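How to Teach a Two-Arm Robot by Remote Control (Without Fooling Yourself)

Posted April 15, 2020 by Guido Zuccaro

Everyone selling teleoperation gear will tell you that you move the robot by hand, press record, and by lunch you have a skill. I have sat through that pitch from Lallever, from Grabner, and from a guy at a trade show who didn't even have a booth. It is not a scam. You can get a pair of arms to do a useful job this way. But the pitch leaves out most of the work, so this page is mostly about that work.

I'm assuming you have two arms bolted to something solid, some way to drive them from leader handles or a similar controller, and software that saves joint positions along with camera video. We record with Jestix. I don't love it. It drops the first second of an episode if you start moving too soon, and the support forum has told me three times that it doesn't.

What we're teaching: put artificial flowers into vases. Pick a stem up off the table, carry it over, get the end into the opening, let go. I chose it because it looks easy and is annoying, and I'm suspicious of any method that has only been tried on wooden blocks.

Step 1. Write down what counts as done

Do this before you touch the handles. One sentence, on paper. Ours says: "Every flower that started on the table is standing in a vase, no vase has tipped over, both arms are back at rest."

Our first version said "flowers in vases" and we wasted a day arguing over a tulip that was leaning on the rim with its stem outside the glass. Ottavio Morelli said it counted. It did not count. If two people in the same room can't agree on it, your training data won't agree on it either.

Step 2. Fix your cameras, then leave them alone

Use more than one view. A low camera beside the table shows you height, and a high one shows you where things are lying. Neither does the job alone with stems, because a stem pointed at the lens is hardly there.

Once they're set, mark the mounts with tape and take a reference still. Compare against the still every morning. I used to think this was fussy. Then someone bumped a mount and we recorded a whole afternoon with the view tilted a few degrees, and the policy we trained on it reached short every single time.

People will tell you that a good model should shrug off a small camera shift. Maybe theirs does. Ask to see it.

Step 3. Practice without recording

Drive the arms for at least an hour before you save anything. You are going to be bad at it. You can't feel the stem through most leader handles, so you have to learn to judge a grip by eye, and that takes longer than you'd like.

Things to practice:

Closing the gripper on a thin stem without pushing the flower away first.
Turning the wrist to bring a lying stem upright before you get near the vase.
Opening slowly. If you pop the fingers open, the leaves catch and the flower comes back out with you.
Keeping the idle arm still. New operators let it drift, and the robot will learn the drift.

That last one sounds minor. Our early policy waved its left arm at nothing for several seconds at the start of each run, and it got that from me.

Step 4. Decide which arm does what

With two arms you will be tempted to improvise. Don't. Pick a rule and stick to it for the whole set. Ours is that the arm nearer to the bloom picks, and the other arm only comes in if a vase needs steadying or a stem needs to be passed over.

If one operator always picks with the right arm and another picks with whichever feels natural, you have recorded two different ways of doing the job. The model may blend them, and a blend of "reach left" and "reach right" is a gripper hovering in the middle. I've read that newer methods deal with this. I have also watched a gripper hover in the middle.

Step 5. Vary the starting layout on purpose

Left alone, people reset the table the same way each time. It's just habit. So write the resets on cards and shuffle them. Our cards cover which flowers start on the table, which way the blooms point, whether any stems cross, and where the vases go. We made 12 cards and shuffle them before each session.

Make sure some of the cards are unpleasant. Crossed stems are the obvious one. When you lift one flower and the other comes along with it, that's exactly the case you want in your recordings, because it will certainly happen once you hand over control. A set made only of tidy, well spaced flowers gives you a robot that can do tidy, well spaced flowers.

Don't change everything at once, though. Keep the lighting and table height alone until you have something that works.

Step 6. Record, and keep the ugly ones

Start each episode from the same rest pose. Wait a beat, move, finish, return to rest, wait a beat, stop.

If you fumble a grip and recover, keep it. The recovery is worth having. If you fumble and give up, mark it as failed and store it in a separate folder. Don't delete it. You'll want to know later which layouts gave your operators trouble.

Speed: go slower than you want to, but don't freeze. Long pauses while the operator thinks are poison. The robot learns that hovering over a flower is part of the task, and then it hovers, and sometimes it never stops hovering. Plan the move before you start the episode.

Swap operators often. I get sloppy after 9 episodes in a row and I'd be surprised if you do much better.

Here are two moments from our flower work, one low and one from higher up:
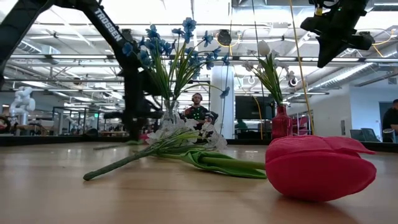
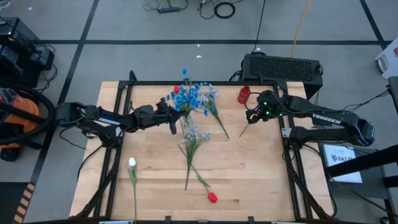 Step 7. Throw out the bad data before you train

I know, you just spent days collecting it. We recorded 1739 episodes and trained on 843 of them. The rest had a stuck gripper, a missing camera stream, a reset that didn't match its card, an operator who stopped to think, or that dropped first second I complained about earlier.

Watch everything at double speed. There's no clever way around it that I trust. The Gotow plugin claims to score your episodes for you, and it did catch the missing video, but it also gave top marks to an episode where the operator set a flower down beside the vase and went home happy. It liked the smooth motion, I guess.

While you're watching, check these:

Do the video and the arm positions line up in time? Find the moment the gripper closes and compare both.
Does the episode end in the state you wrote down in Step 1?
Did a hand come into view before the episode ended? People start the reset early. Cut it.

Step 8. Test it like you don't want it to work

Most demos I see are tests on layouts the model has already been trained on, with the engineer standing close by and nudging a vase half an inch between takes. Then they post the best one.

Hold back a few cards that no operator ever recorded. Have a person who didn't train the model set the table. Count every run, including the one where "something was off with the camera." If you need to restart the software, that's a failed run too.

Score it in stages, or you won't learn much from a fail. We write down: touched the right flower, lifted it, got the end over the opening, got it in, let go without pulling it out. Our weak spot is the fourth one. The arm gets over the vase and then misses the opening by a stem's width, and I don't think more recordings of the same kind will fix that. Ottavio does. We're going to try it his way first, and look at the scores again in June.

Common problems

The arm starts fine, then drifts off. It probably got into a position your operators never visited. Record some episodes that begin from a bad spot, such as a gripper already low over the table.

It grabs air next to the stem. Check the camera against your reference still before you blame the model.

It works in the morning and fails later. Look at your windows. We ended up recording under the ceiling lights with the blinds down.

It never lets go. Look at how your operators release. If half of them wiggle first and half just open, go back and pick one.

Both arms go for the same flower. See Step 4, and check whether everyone really followed the rule. Ours hadn't, me included.

Questions go in the comments. If you're writing to tell me that your product does all of this in an hour, please include the failed runs.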